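4. Before you switch on

Read this section first. Takes 5 minutes. Skipping it is how most of the service calls start.

Needed: the dehumidifier, drain hose (in the bag with the castors), a level, a towel.

4.1 Placing the unit

1. Stand the Vindix upright in the room for 4 hours before plugging in. Longer if it came lying down in the van.
2. Pick a flat floor. Tile or concrete best, thick carpet no good.
3. Leave 40 cm free on the grille side. More if you can.
4. Keep doors and windows shut while it runs. Internal doors can stay open.
5. Lock both front castors.

CAUTION: Do not use in a bathroom with a tub or shower in use. Do not stand anything on the lid.

Note – the Brendham model has the grille on the back, the Brudov has it on the left. Check the plate under the handle if your not sure which you have.

4.2 Fitting the drain hose

Only if you don't want to empty the tank by hand.

1. Unit off, plug out.
2. Pull the tank forward and lift it clear.
3. Unscrew the cap on the rear outlet. Keep the cap.
4. Push the hose on to the second ridge. Tighten the clip by hand, no pliers.
5. Run the hose downhill all the way to the drain. No loops, no kinks.
6. Put the tank back. Unit won't start without it, hose or no hose. 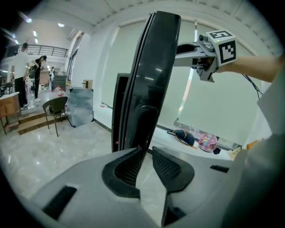
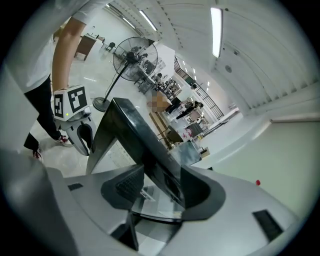
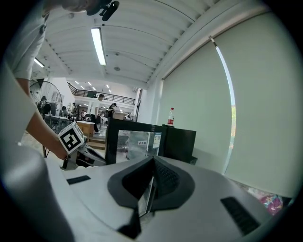
4.3 First run

1. Plug straight into the wall. No extension cords.
2. Press POWER. Fan starts, compressor follows after 3 minutes. Normal.
3. Set target humidity to 50. Basements 55 is fine.
4. Leave on HIGH for the first day, then AUTO.
5. Check the tank before bed. In October, expect it to fill fast.

Note – a damp room takes days to come down. Walls give up water slowly. Don't keep changing the setting.

CAUTION: After a power cut wait 3 minutes before restarting. Restarting straight away can damge the compressor.

4.4 Codes on the display

E1 – tank full or not seated. Empty, push back till it clicks.
E2 – room too cold. Below 41 F the unit rests, starts again by itself.
E4 – filter. Wash in lukewarm water, dry fully, refit. Hold FILTER down to clear.
202 – sensor fault. Switch off, call service.

Filter reminder comes on after 4000 hours on the Brudov. Don't wait for it, rinse monthly.

4.5 Service

Have the serial number ready, it's under the handle. Parts orders go to Elias Karam at Haddadin, everything else to Balthasar Hauser. Phones are manned Saturday mornings too. Keep the carton until the unit has run a full week.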